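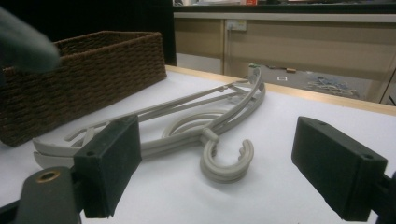 Leopoldo Aguirre got to the Kutness building at ten minutes to nine and sat in his car until nine. The letter said nine. He had ironed his shirt that morning and then worn a sweater over it, and now he was too warm, so he took the sweater off and folded it on the passenger seat the way he had folded sweaters for twenty-six years at the Palacios store in Stitesby, sleeves back, then thirds.

The letter was addressed to former employees. It invited them to an open day at the place where the hand tools were being tried out, with coffee, and it gave a number to call. He had not called. He had written the time on the back of an envelope and put the envelope by the phone.

A young woman at the front desk found his name on a sheet anyway and gave him a sticker. She told him to follow the tape on the floor. The tape was green and went past two closed doors and a water cooler and into a room that looked like somebody's kitchen with most of the kitchen taken out. There were cabinets along the wall. Maybe a dozen people stood near them with paper cups. He knew only one, Ines from Alterations, who had cut her hair.

"You came," she said.

"They said coffee."

"It's bad."

He got some. It was bad.

The man running the demonstration was named Corey. He wore running shoes and talked to the group as if they had all been in the room for some time. He explained that there were two parts to what they did. In one part, people did ordinary jobs with their hands inside the grippers, and the grippers remembered it. In the other part, a machine in the next room did the same jobs on its own, or tried to. They would see the first part now and the second part after.

"It takes us a lot of tries," Corey said. "We've got 4000 recorded on hangers so far. Just hangers."

"Recorded of what?" a man in the back asked.

"Picking them up. Putting them in the basket. Taking them out."

Leopoldo looked at the hangers. They were the plastic kind, a color between gray and nothing. Palacios had used wood for coats and clear plastic for everything else, and the clear ones broke at the neck every winter when the heating came on. He had once filled a whole bin with broken ones and carried it down to the alley and had it carried back up to him by a manager, who wanted them counted first for the write-off. There were 307. He still remembered the number and he could not have told you his own license plate.

A woman with her hair tied back put her hands into the grippers and stood over the table. She closed the pads on one hanger and lifted it, and another came with it. She shook it. The second one held on. She set them down and began again.

"That's the hard part," Corey said. "They nest."

"You have to turn it," Leopoldo said.

He hadn't meant to say it loudly. Ines looked into her cup.

"Sorry?" Corey said.

"When they're stuck together like that. You don't pull up. You turn the top one toward you, by the hook, and it comes off."

The woman with the grippers tried it. The pads were thick and it took her a while to get hold of the hook, and when she turned it the whole stack turned. She laughed and looked over at him.

"You have to hold the others," he said. "With the other hand."

She did that. It came off.

"Do you want to try?" Corey asked.

He said no, and then Ines took the cup out of his hand, so he went up. The grippers were lighter than he expected. Inside each one was a handle with a trigger, and when he squeezed, the pads came together, a little later than his fingers thought they should. He squeezed a few times at the air. Then he reached down and took hold of a hook and felt nothing at all, only the trigger stopping. He had to look to know he had it.

"You can't feel it," he said.

"No," the woman said. "You get used to looking."

He turned the hanger and it slid off and he put it in the basket. He took the next one. On the third he dropped it and it went off the table onto the floor, and Corey said to leave it, they would just start over, everyone dropped them. Leopoldo bent down and got it anyway. It was awkward with the things on his hands. He ended up pinching it by the shoulder and lifting it like something dead.

He did it again from the beginning. Corey asked him to go a little slower, and then asked whether he would mind doing 20 of them, since he was already standing there. He said he didn't mind. The others drifted over to the pastries. Ines stayed.

"How long did you do floor?" the woman asked him.

"Eleven years on the floor. Then stockroom."

"Did you like it?"

He thought about that while he did two more. "I liked mornings," he said. "Before the doors opened. You'd have the delivery in and all the racks empty. My brother-in-law was at Trolholm, at the mill, and he always said that wasn't work, hanging up shirts. Then he came in one Christmas to help out. He lasted until lunch."

"What happened?"

"Nothing. His feet hurt."

When he was done she showed him how to take the grippers off, left one first. His hands had sweated inside them. She typed something into a laptop and asked how to spell his name, and he told her, and asked what it was for.

"It goes with the recording. So we know who did which."

"So mine are in there with the rest."

"Yours are in there."

The second part was in the next room, behind a yellow chain. A machine with two arms stood at a table with its own basket and its own hangers. Corey talked for a while about April, when it had not been able to do this at all, and then he pressed a key and stopped talking.

The arms came down slowly. One of them closed on a hook and lifted, and three hangers went up together. It held them there. Somebody's phone rang and was turned off. The arm set the hangers down, moved an inch to the left, and lifted them again, all three. The man who had asked the question earlier said, "It's pulling up," and a couple of people turned to look at Leopoldo.

On the next try it got one. It carried the hanger across to the basket and opened its fingers, and the hanger went in and stood up against the side with the hook out. People clapped. Leopoldo put his hands together a couple of times.

"How many does it get?" he asked Corey afterward. "Out of 100, say."

"On a good day? Sixty-one. Last week was more like forty."

"And what does it do with the rest?"

"Same as you saw. It keeps trying until somebody stops it."

Ines wanted to see the truck loading part, which was at the other end of the building, but he had been standing for an hour and a half and said he would wait for her. He sat on a bench in the hallway by the water cooler. Through the open door he could see the woman with her hair tied back. She had put the grippers on again and was working at the table alone. She held the stack with her left and turned the top one toward her with her right. It stuck, and she looked closer, and turned it a little more.

He watched her do four or five. She was rushing the last bit, letting go too high over the basket. He thought about getting up to say so. Then Ines came down the hall carrying a pastry in a napkin for him, and asked if he could drop her at the bus station in Stitesby, and he said he'd drive her the whole way home, it was on his way, though it wasn't.

In the car she moved his sweater off the seat and held it on her lap.

"You still fold like that," she said.

"Like what?"

She unfolded it and folded it again herself, and they waited at the gate for the man to raise the bar.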